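2018-05-18
Hand grippers, first proper comparison

Finally got a whole morning with both hand units on the same table! Alistair Ogilvie had the second one and I had the first, and we swapped halfway so neither of us could blame our wrists. I'm calling them Givon and Driment because those are the names on the shelf labels, and if I write "old one" and "new one" I won't know which I meant by June.

What I wanted to know:
- does either one hold its line when you close it slowly
- how much the cable pulls on your hand when you move across the table
- whether the camera view from the grip is good enough to work from with no second camera

Short version so far: the fingers are better than I hoped, the cable is a pest, and the view is great close in and poor past the far edge of the table.

Method, such as it was. 12 slow closes each, then 27 quick ones, then 3 long sweeps left to right with the jaws open. Same person does a full set before handing over. We wrote down anything that stuck, clicked or felt off, and argued about it afterward. I'd like to do 30 quick ones next time just so the sums are easier.

Slow closes went well on both. Driment has a lovely light feel at the start of the travel, you can sort of sneak up on a thing, and then it firms up toward the end. Givon is stiffer all the way through but very even. Alistair prefers Givon. I think I prefer Driment but I kept changing my mind, which probably means I need to do it blindfolded or with somebody else picking which one I get.

White top is good for this, by the way. Dark fingers on white are so easy to find in the view, even with the light this low. I'd still like another lamp for the right side, where it goes off into shadow. 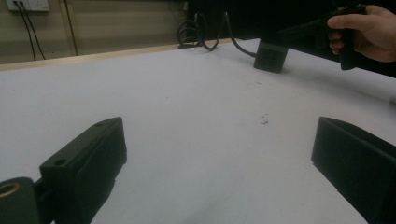
Linkage and bushings

This is the part I got excited about. I'd expected the wear to show up at the pivots first, so I went over the arms with a loupe once we'd done the quick closes. The brass bushings have made a real difference to how the thing feels compared with the plain holes we ran on the Pumphrey arms (those went sloppy so fast!). I could get no side play I'd swear to. Dwynwen Skyrme came by and wiggled everything harder than I would have dared and she couldn't get any either.

She also asked why the plate stands so upright behind the arms, and whether we could lean it back a little to give the knuckles more room. Good question. I'd want to check it doesn't foul the arms when they're fully open. Added to the list.

Cable, then. It comes up off the plate and heads for the back of the table, and whatever slack you leave back there ends up in loops. On the sweeps I could feel it tug just as I got to the end of the reach. Small tug, but it's enough to spoil a slow close. Things to try: a softer cable, or a hook overhead so the weight isn't on the hand. Alistair wants to try the hook first as it costs nothing. Fine by me.

Also the paper creases when you lean on it. Tape the corners next time, or go back to the bare top.

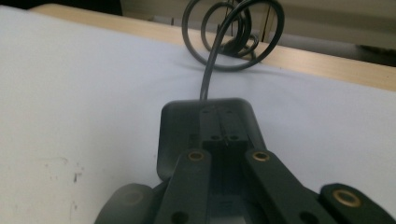

Can we run both units off the one Hekard controller, or do they need one each?

One controller will run the pair as long as each unit has its own port and you start them one after the other. We started them together once today and it mixed up which was left and which was right, so give the first one time to settle before you plug in the second.

Still to do:
- overhead hook, then repeat the 3 sweeps on both
- sketch Dwynwen's leaned-back plate, check clearance with the arms open
- second lamp
- new finger pads for Driment, softer if we can get them
- blind swap test, Dwynwen to hand them out

Givon is back on the shelf. Driment stays at my bench until I've measured the closing force, so please ask before you take it.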